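How to Pack a Food Parcel for Family Overseas

Written by Arne Kettler
Updated Oct 17, 2026

When I moved to Canada I began to send parcels to my parents, and the first ones arrived in a bad condition. One of them contained only crumbs and a wet letter. Since then I have learned a lot, mostly from my neighbour Nia Edwards, who has sent parcels to her sisters for many years. I write down here the way in which I do it now. It is not the only way, but it works well for me.

Step 1. Read the rules of the other country

Do this before you buy anything. Meat, fresh fruit and seeds are refused in many countries, and some do not accept homemade food at all. The customs website of the country normally has a list. Print it, or copy the important lines on paper, so you can take it with you to the shop.

Step 2. Choose food that travels well

Dry food with a long date is the best choice: tea, biscuits, hard candies, soup powder, spices in a closed bag. Chocolate is possible in February but I would not send it in summer. Check the date on each package and leave at least three months more than you think you will need. My slowest parcel took much longer than the post office had promised, and I was glad that I had looked at the dates.

Biscuits should stay in their own box. The cardboard is thin, so put them near the middle of the parcel and never directly against the wall. A crease in the box is not a problem if the inside bag is still closed.
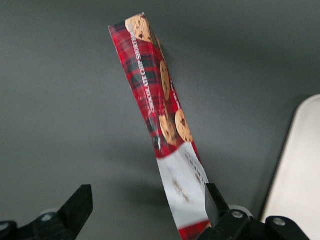 Step 3. Decide about liquids

My advice is to avoid them when you can. Liquids are heavy, they can leak, and the pressure in the plane is not good for them. Fizzy drinks are the worst, and I would buy them in the country of the receiver instead, even if the taste is a little different there. Syrup or sauce can be sent if the lid is tight and the carrier permits it. Put tape over the lid, then use two closed bags, one inside the other, and fold a sheet of kitchen paper between them.

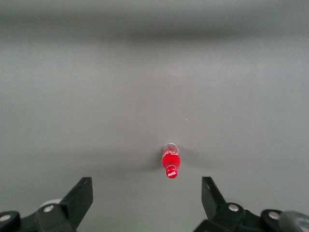 Weight is the other thing to think about at this moment. Put everything on the kitchen scale together, not piece by piece. My last parcel had 1072 grams of food in it before I added any filling, and I took out one jar in order to stay in the cheaper class. Please remember that the outer box and the paper have weight too.

Step 4. Prepare the outer box

Use a new box if possible. An old one has soft corners, and it often has old labels which can confuse the sorting machine. I buy the double-wall type from Giveck. Close the bottom with three strips of tape, one along the middle and one on each side.

Measure the length and the distance around the box, and add them. Mine came to 121 cm, and this was accepted without extra cost. Every carrier has its own limit, so ask first.

Step 5. Fill it

Lay out all the items on a big flat surface before you begin. In this way you see the sizes and can try the order.
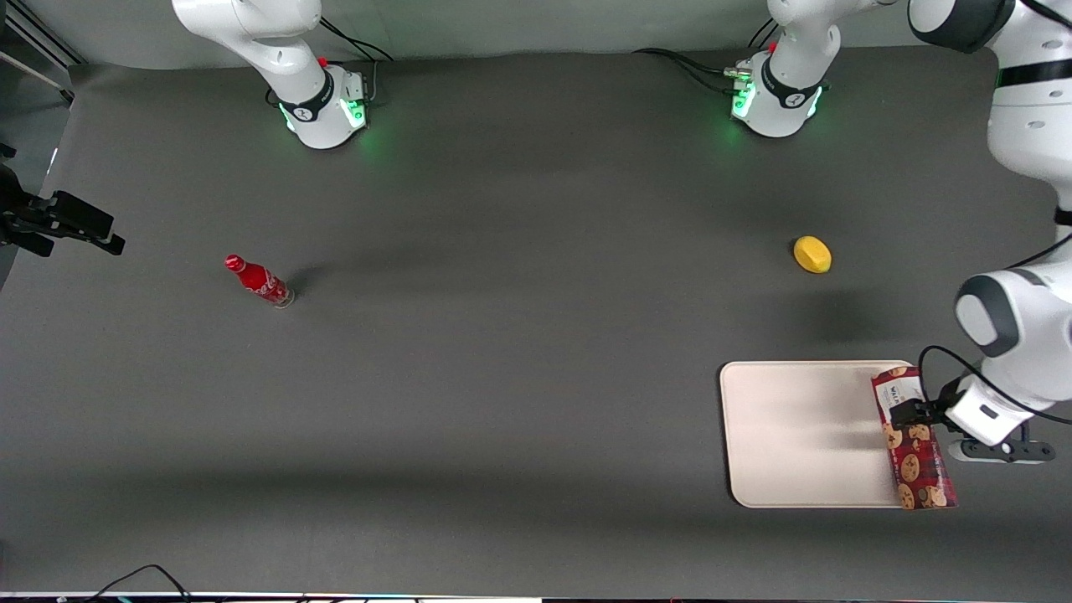

A large, flat work surface with a plain wall behind.

Heavy items go at the bottom, light ones on top, fragile ones in the centre. Fill each hole with crumpled paper. Then close the box with your hands and shake it gently. If you hear something moving, open it and add more paper.

Step 6. Fill out the customs form

Write each item in simple words, with the quantity and the value. "Food" is too general, "biscuits, wheat" is good. Be correct with the value also when it is a gift. I keep a photo of the form in my phone until the parcel has arrived.

Step 7. Compare the prices

I paid some 108 dollars once for express service, and it was only two days faster. Now I use the normal service with tracking from Visteck. Put a second copy of the address inside the box, on top of the paper, in case the label outside gets lost.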